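Bunport tabletop odds and ends

Hi, I'm Hjørdis Løken and I keep this little collection going. It's 433 pictures of everyday stuff sitting on a marble-patterned table, all sorted by folder.

What's on the table

Mostly games, toys and bathroom bits. The folded chessboard case is my favorite, and the small owl-like figure gets its own tag (owl_blue) so you can find it fast!
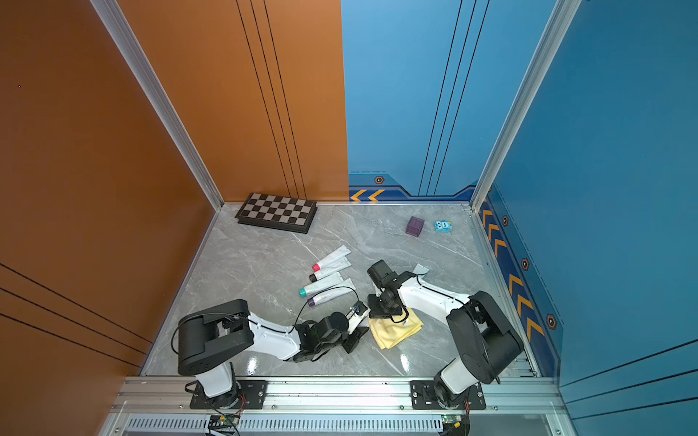 Labels

One line per thing, lowercase, no brand names. Soft toys go under "plush" whatever shape they are, so the fuzzy yellow one is plush_yellow.
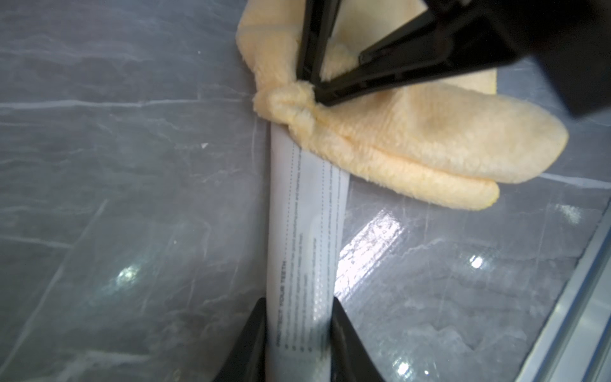 Tubes are "tube" plus color, and I still have 28 files to rename from the April batch.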